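Shared two-arm table: do we need a fence, and what should the written rules say?

Posted in: Workshop safety and good practice
16 November 2022

Štefánia Šťastný

We have just moved a two-arm table into the open area of our building at Plemside. Both arms are the small collaborative type with parallel grippers, and the work is light: picking up foam blocks and sorting them by colour. People start and stop the runs themselves and reset the blocks by hand in between.

Our site manager wants a full cage because "it is a robot". The supplier's sales person told us that no guarding is needed because "it is a cobot". I don't think either of them has read anything. I have a copy of ISO 10218 and the technical specification ISO/TS 15066, but neither gives me a simple yes or no, and I have to put a one-page set of rules on the wall before other teams start booking the table.

What would you put on the page? And is a line on the floor enough to keep visitors back? The payload is tiny and we can set the speed limit ourselves. I should add that I look after the room and I'm not a safety engineer.

Bořivoj Jireš

You won't find a yes or no because the standards are about the application. The arm, the gripper, the part being held, the table, the speed and what people do near it are all assessed together. "Collaborative" on the sales sheet tells you the arm has certain functions. It doesn't tell you that your use of them is safe. A foam block is harmless, but the same arm holding a screwdriver is a different case and needs looking at again.

So the first thing is a written risk assessment, done by someone competent, before the page goes on the wall. If you don't have such a person, pay for a day of one. The wall page then comes out of the assessment.

Two arms need extra care. Each one may be limited on its own, but a hand can be trapped between them, or between a gripper and the table top. Check whether your stop button stops both arms or only the one it is wired to. We found at Trosetti that ours stopped one arm, and it had been like that since April.

These are the rules we use on our own table. Change them to suit your assessment.

Only people on the signed list may start a run.
Before starting, say out loud that you are starting and wait for a reply from anyone at the table.
Hands stay off the table while either arm is enabled. To move a block, stop both arms first.
One person runs the table and stays within reach of the stop button the whole time.
No loose sleeves, lanyards or long necklaces. Tie hair back.
Nothing goes on the table that is not part of the task. No mugs, no phones, no tools.
Test the stop at the start of each day and sign the sheet.
Changing the gripper, the fingers or the speed limit means the assessment is reviewed before the next run.
If anyone is touched by an arm when they did not expect it, stop and write it down, even if it did not hurt.

On the floor line: it is a marking and it helps people know where to stand. It doesn't protect anyone by itself. Whether you need a scanner or a barrier as well depends on the assessment, and mostly on the speed you want to run at.

Grunano

just put a fence round it. we had 13 visitors in one afternoon and every one of them tried to touch it. fence and a padlock, job done

Barajas

I agree with most of what Bořivoj wrote. A fence is fine if the work never needs a person inside, but Štefánia says they reset the blocks by hand, so people would be going through the gate all day. If you do fit one, the gate needs an interlock. A padlock does not stop the arms.

Some smaller points on housekeeping, which usually gets left off the page.

Cables. Look at how they run along the arms and make sure there is enough slack at the far end of the reach, and no loop big enough to catch on a gripper. Anything hanging below the table edge on the side where people stand should be tied up or put in a tray. We have a cable check every 40 hours of running and it takes a few minutes.

Mat. If you use one, fix it down at the edges. A mat that creeps changes where the blocks are, and people then reach in to straighten it during a run. That reach is the thing you are trying to prevent.

Lights. Write on the wall page what each colour on your arms means, copied from the manual for your model. Don't assume that visitors know, or that two makes of arm use the same colours.

Starting layout. Agree how the blocks are to be set out before a run and keep a picture of it by the table. Spread them so that there is room for open fingers beside the one to be picked. If they are packed too tightly the gripper pushes its neighbours, and again somebody puts a hand in to help.

Records. Keep the stop tests, the cable checks and the touch reports in one folder, with the current speed and force settings on the front sheet. When a new person joins the list, go through the folder with them at the table, with both arms stopped, and have them press the stop button themselves before they sign.

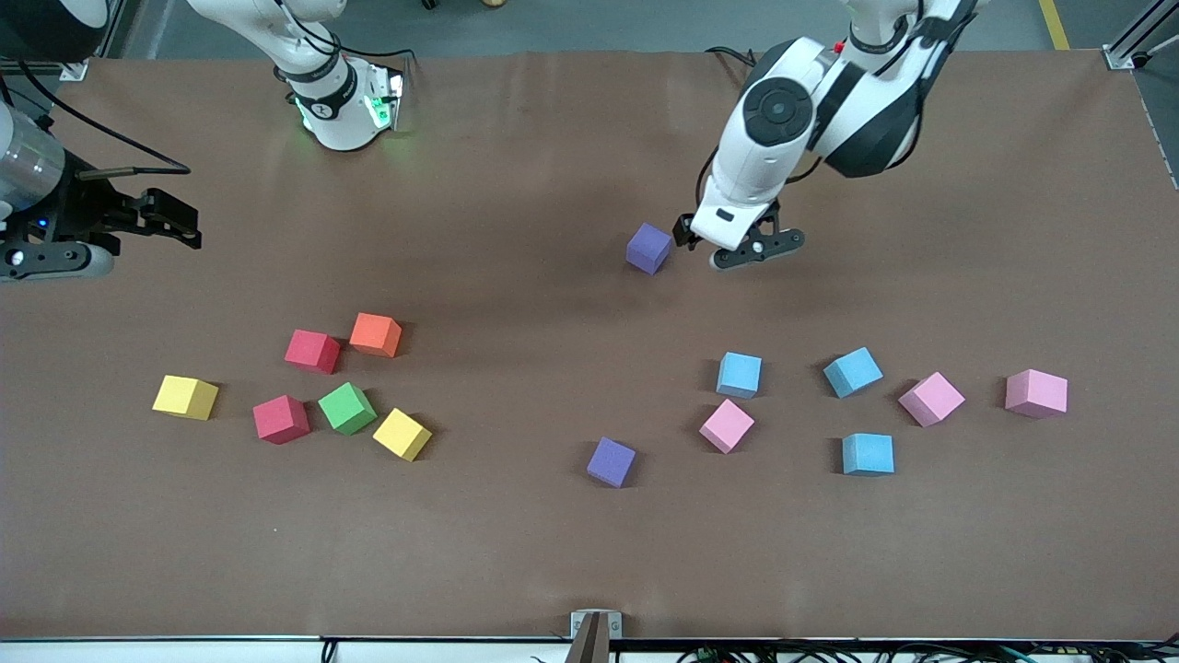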